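# About Prurkstead Screen

Prurkstead Screen is a small television production company. We make drama serials, mostly for daytime and early evening, and we sell them to broadcasters who need a story that can run four or five nights a week for many months. We started with one writer, one producer and a borrowed office above a bakery. Today we are 16 people on the permanent staff, and many more when a serial is in production.

The company was founded by Yolandi Mthembu and Reynaldo Estrella. Yolandi was a script editor and Reynaldo was a line producer, and they met on a hospital serial which was cancelled in its first year. They both thought that the story had been good and the schedule had been bad. So they decided to make the next one by themselves, with a slower writing period and a faster shoot.

## Our serials

The first was **Murgate**, a family story about two sisters who inherit a ferry business and do not agree what to do with it. It was ordered for 80 episodes only, and it was extended three times. The last episode was number 800, and many of the actors from the beginning were still with us.

After it came **The House of Marquez**, which is darker in colour and in humour. It follows a judge, her grown-up children, and the neighbour who knows too much about all of them. It is still on the air, at 6:30 pm, and the new season begins in January.

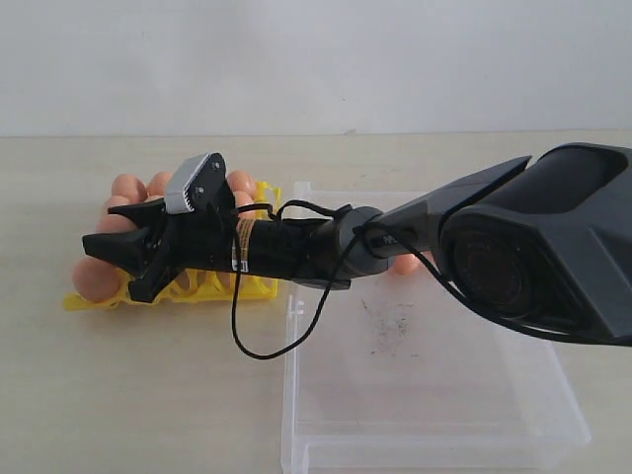
Our third serial, with the working title **Kasell**, is now in the writing room. We can't tell very much about it yet. It is a love story, it takes place in a mountain town, and the programme will be our first one with a real theatre inside the story – the characters rehearse a play, and the play changes when their lives change. The title may still change also.

## How we work

Wanting Jia leads the writing room. She asks that every storyline is finished on paper before the first scene is shot, and she keeps one long document in which each character has their own page, with birthdays, illnesses, debts and old quarrels. For Murgate this document had 2768 entries at the end. New writers read it for their first two weeks and they are paid for the reading.

Rosalinda Padilla is our head of casting. She likes to see theatre actors who never worked in television, and she answers every self-tape, even if the answer is sometimes late. Open calls are announced on our news page, with the age range and the languages we are looking for. You don't need an agent to come.

Jonalyn Sebastian takes care of post-production and of delivery to the broadcasters. Her team edits around 4 episodes in a normal week. They also prepare the subtitles, which we write ourselves and do not send out.

## Working with us

We take two trainees each season, one in script and one in editing. Previous experience is welcome but it is not necessary. Please send a letter and one short piece of your own work – a scene, a scene breakdown or a cut of no more than five minutes.

We regret that we cannot read unsolicited scripts for full serials. If you have an idea, send one page only, and the writing room will look at it between seasons.

For licensing, press photos and interviews with the cast, please use the contact form and choose "Programmes" in the first field. Visits to the set are possible only for the press and must be arranged before the shoot begins.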